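Equipment Review Group, minutes, February 23, 2024
Subject: Modeo hand-held gripper kit, trial offer from Boateng

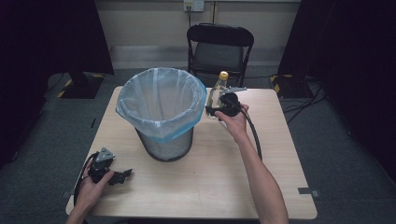 Ignacio Oyelaran asked what the group would be paying for, given that a person still does all the moving and the kit only records it. He had read the Boateng quote twice and could not find a line saying what comes back at the end of the trial.

Ashraf El Fassi replied that the quote covers a pair of grippers, the cables, and use of the recording software for 100 days. Price is $3,000, training not included. Turning the recordings into something a robot arm can run is a separate service, and Boateng has not priced it. Ignacio said that was the part he wanted priced.

Task list. The supplier proposes tabletop pick-and-place, such as a bottle and a lined waste bin. Ashraf thinks this is fair for a first try. Ignacio said a bottle with a screw cap standing upright is about as easy as it gets, and our own sorting line sees crushed ones, sticky ones and ones with no cap. He would like those in the trial or no trial. Agreed to ask.

Number of recordings. The brochure says 200 per task is "typically enough." Enough for what was not stated. Ashraf to request the test results behind that sentence, including the failed runs. If they send only a video we will treat it as no answer.

Cables. Both grippers are wired. Concern raised that a wire trailing over a table gets in the way when the work is quick. Boateng's salesperson told Ashraf on the phone that people get used to it. Not accepted as a reply. A wireless version was mentioned for November, but we have been given November dates by this firm before.

Comfort. No figures on the weight of the grippers or how long one person can use them. Ignacio will not put his name to anything that has staff holding these through a full shift. Ashraf suggested short sessions. Left open.

Other offers. Plultetti has a similar kit, cheaper up front, with a monthly fee. Pundisau was contacted and has not written back. The group did not want to compare on price until we know what either one delivers.

Decision: no order placed. Ashraf to write to Boateng with the questions on pricing, test results, weight and damaged bottles. If the answers are thin, the item comes off the agenda.

Ignacio asked that the minutes show he is against a paid trial in any form. Noted.

Next item (forklift charger) held over, out of time.

2 comments
0 shares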